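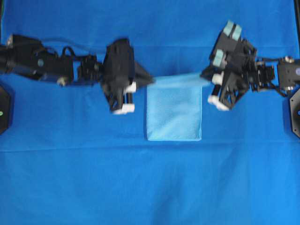 Handout 6: Collecting demonstrations for cloth handling

The task for this unit is folding and unfolding one small towel with two arms. Each group records 60 episodes by teleoperation. An episode runs from the operator's start signal until both grippers are clear of the towel. Discarded episodes stay in the log with a reason code. They do not count toward the 60.

Vary the towel's starting angle and position between episodes. Do not smooth the blue cloth each time; creases in the background are part of the data. 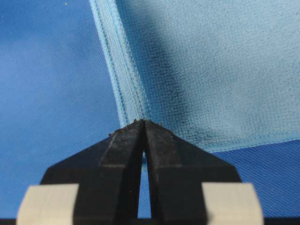 Manipulation Lab, Teaching Section

6.2 Wrist views

The wrist camera sees what the head camera loses behind the fingers. With the fingertips at a stitched hem, the wrist view gives the position of the edge relative to the tips. Check this stream before saving. If the hem is out of view at the moment of the grasp, use code G2.

6.3 End state

Log the end state as flat, folded or failed. Flat means no fold or lifted edge, with both grippers off the towel. A slightly askew towel is still flat.
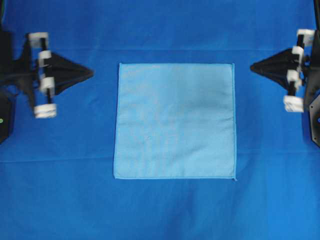 Photo: Yến Phùng

The February set held 1,232 episodes, of which 39 had a wrong end label. Relabel from the last head camera image only. Hold out 200 episodes for testing and split by operator. Questions on the log format go to Marlene Chisholm.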